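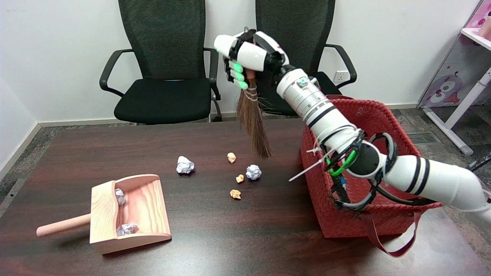 Table brush, wooden dustpan and one of our red woven baskets, with some crumpled paper still to go.

Hello, and thanks for being nosy enough to click on the 'about' bit! I'm Sándor Boros and I run Skistwood, a small shop selling brushes, dustpans and baskets for people who like to clear up as they go (or who'd like to be that sort of person – no judgement, I'm only halfway there myself).

It started with crumbs. We had a big old table at home where everything happened, homework and dinner and my wife's dressmaking, and every evening I'd be sweeping it down with the side of my hand and missing half of it. I bought a plastic brush and it snapped in May. I bought another. Then I found a little straw hand broom at the back of a hardware shop, the kind with the bristles tied up in string, and I was so pleased with it that I ordered 82 more and sold them from a stall. They went in two weekends, which I still think is marvellous.

These days the range is bigger, though not by much. The small brooms are still what most people come for. Straw is lovely on a table because it flicks up the little bits, pencil shavings and toast and so on, and it gets into the grain if your table has a bit of one. Keep yours hung up by the handle or laid flat, please. Stand it on its bristles and they'll bend, and then you'll write to me about it.

The wooden dustpan is called the Flomano. I wanted a round handle you could get your whole hand round, and a wide mouth so you're not chasing a ball of paper about the place. Wipe it with a damp cloth, don't soak it, and rub in a spot of oil when it starts looking thirsty. Our first batch was 200 and I packed every one of them on the landing.

Then there are the Skinetti baskets – woven on the diagonal, with a strap handle, and the red is far and away the favourite. People use them for waste paper, wool, post, dog toys. One customer keeps her onions in hers and sends me a photo every Christmas.

We've a little showroom behind the workshop, with a table you can make a mess on and try things out. Children tend to take over that part. Do drop in if you're passing, and I'll put the kettle on.

Skistwood | Contact us | Delivery and returns | © Skistwood | Back to top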